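Testing the Sowah Home Simulator: Can Four Students Teach a House Robot to Look Around?

Robotics Elective, Final Project Report
Team: Augustina Osei, Fiifi Ametepe, Nadège Picard, Sem Michiels
Advisor: Kojo Baidoo

1. Why we picked this

Our class had the choice of building something or reviewing something, and we wanted to do both. Sowah is a simulator package for home robots. You install it on a normal computer, load one of the houses that come with it, drop in a robot and write code to drive it around. Nothing can break, the battery never dies and you can restart a run as many times as you like. For a team that shares a single workbench with two other groups, that sounded wonderful.

We asked for the student license in April and had it working the same afternoon. Our question was simple: is Sowah good enough for beginners to learn real navigation and object-finding on, and would we tell next year's class to use it? We all knew some Python. Only Sem had ever touched a robot simulator before, and he had given up on that one during the install, so we went in with modest hopes.

2. What comes in the package

Sowah has three main parts. There is the viewer, where you watch the run. There is the house library, which has furnished and half-furnished homes that you can edit. And there is the control library, which is the set of commands your own code calls (drive forward, turn, move the arm, save what the camera sees).

The student license gives you everything except the tool for importing your own floor plans. We missed that a little. Augustina had measured her whole apartment before we read the license page properly, and those measurements are still sitting in our shared folder if anybody wants them.

The house we used is called Tivau. It has plain walls, wood floors and only a few things in each room, and the manual suggests it as a first house. We agree with the manual. Fiifi tried one of the busy houses on the first evening and spent two hours stuck behind a sofa.

3. Our setup

We ran everything on Nadège's desktop and on one of the lab machines. The robot model has a wheeled base and an arm. We wrote a small program on top of the control library that we named Cisuvia, and it does three jobs:

It drives the robot to a list of places in the house.
At each place it turns slowly and saves camera views.
It runs a detector over the saved views and writes down which objects it believes it found.

The detector was the part we were most excited about! We trained it ourselves on views saved from the simulator, 3968 of them in the end. Labeling took much longer than driving. We split the views into four piles, and we learned to agree on names before starting, because Sem's "bin" and Nadège's "wastebasket" were two different classes for most of one evening and the scores made no sense at all.

4. Doors

We started with doors, on the theory that a robot that can't tell a door from a wall isn't going to get far. Tivau has a set of white double doors that gave us trouble from the first run. The surface in the simulator is very shiny, and the gray reflections in it move as the robot moves. Our first detector kept deciding there was furniture inside the door. 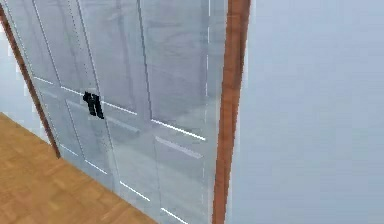
Figure 1. The white double doors in Tivau, approached at an angle. The black handles turned out to be the best landmark.

Fiifi had the idea that fixed it. He stopped labeling only the whole door and added the handles as a separate class. They are small, but they are so dark against the white that the detector picked them up even in poor views. After that, Cisuvia was told to accept a door only when it saw handles too. False furniture dropped away almost completely, and we all cheered in the lab, which the group at the next bench did not enjoy.

We want to give Sowah some credit here. A shiny door is a nasty case, and it would have been easy for the makers to give every surface the same flat paint. Reflections cost computer time. Having them in a beginner house meant we ran into a real vision problem in our first week and had to think about it. On the other hand, the reflections are blurry and a bit odd, and we have no idea how close they come to a real glossy door. We would not trust a door detector trained only in here.

5. Finding objects

The second part of the project was object search. Cisuvia gets the name of a thing and has to go and find it. We chose objects with clear shapes and colors to begin with, then got braver.

The umbrella was everybody's favorite. It's pink and white checks, it's open, and there is nothing else in the house like it. The detector learned it faster than any other class, and for a while we used it as our test for whether anything was broken: if the robot couldn't find the umbrella, the bug was ours.
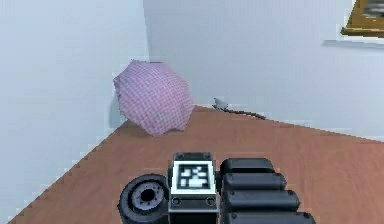 Figure 2. Robot's-eye view of the umbrella search, with one wheel and the square marker at the bottom.

Figure 2 also shows something that confused us at the beginning. Parts of the robot itself can end up in its camera view. In our early runs the detector was quite sure that the wheel was an object in the room, and since the wheel goes everywhere the robot goes, Cisuvia reported finding it at every single stop. Nadège wrote a mask that ignores the part of the view where the robot's body sits. It is only a few lines long. The manual has a page on this, which we found afterward.

The marker on the black block is a handy touch. It's the same kind of printed square pattern that real labs use so a camera can work out where a part is, and it reads fine in the simulator at close range. We used it to check that our arm position matched what the software said it was. That taught us more about coordinate frames than the two lectures on them, and Mr. Baidoo has given us permission to write that down.

Small gray things were much harder. There is a little gray item on the floor near the back wall in the umbrella room, lumpy at one end with something thin and dark trailing from it, and the four of us could not agree on what to call it. We put it in a class named "small stuff." The detector was bad at small stuff. Against pale walls, a pale object a few pixels tall just doesn't give you much to work with, and turning up the camera resolution slowed the lab machine to a crawl.

6. The wastebasket test

For our last test we wanted something in between the umbrella and the small stuff, and we settled on the wastebasket. It's light gray, it stands close to a wall that is nearly the same shade, and it has a plain boxy shape. We ran the search 3 times from different starting rooms with the final version of Cisuvia.

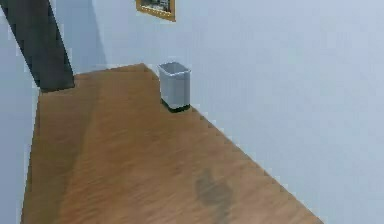
The first two searches went well. The robot came around the corner, stopped, and put its box neatly on the wastebasket. The third one failed in a way we found really interesting. Cisuvia marked a dark patch on the floor as the object and drove up to it instead. When we went back through the saved views we saw that our training set had hardly any bare floor with dark spots, so the detector had never been given the chance to learn that a dark spot can be nothing much. We added more floor views and ran the third search again, and it passed. We have kept the failed run in our results table all the same.

Sem would like it recorded that he predicted this. He did say something about shadows. He also said the umbrella would never work.

7. What we liked

Setup was quick. The commands have sensible names, and the error messages tell you which line of your own code to look at. Restarting a run takes a few seconds, so you can try a silly idea without feeling guilty (we tried plenty). The saved views come out with the robot's position attached, and that saved us hours when we were hunting for the reason a run went wrong.

We also liked how plain Tivau is. You can look at a saved view, see everything in it and understand why your code did what it did.

8. What could be better

The picture quality is soft, and edges where the wall meets the floor often come out in little stair steps. Our wall-following code, which looked for straight lines, hated this. We ended up smoothing the line first. A higher quality setting exists, but only Nadège's desktop could handle it.

The arm is difficult to control smoothly. Driving has a nice tutorial with practice tasks and the arm has one page. We had planned to pick up an object as a final demo and dropped that plan with two weeks to go.

We also had trouble with Sarkis, the add-on that is supposed to let several people share one set of labels. It lost Augustina's changes twice. We went back to passing a folder around, and we'd advise the next team to do the same until it gets fixed.

9. Would we recommend it?

Yes, for this class, with a working graphics card and a team that starts labeling early. We went from knowing almost nothing to watching a robot roam through a house looking for an umbrella, and it was the most fun any of us has had with homework in a long time.

If we had another semester, we would put the arm to use, add a few more awkward gray objects, and try our detector on photos of real rooms. Fiifi has already started collecting photos of doors.

10. Who did what

Augustina: house setup, room list, labeling, report editing
Fiifi: detector training, handle class, door tests
Nadège: body mask, wall smoothing, running the long jobs
Sem: search code, wastebasket test, results table

Thanks to Mr. Baidoo for the lab key and for reading two drafts of this.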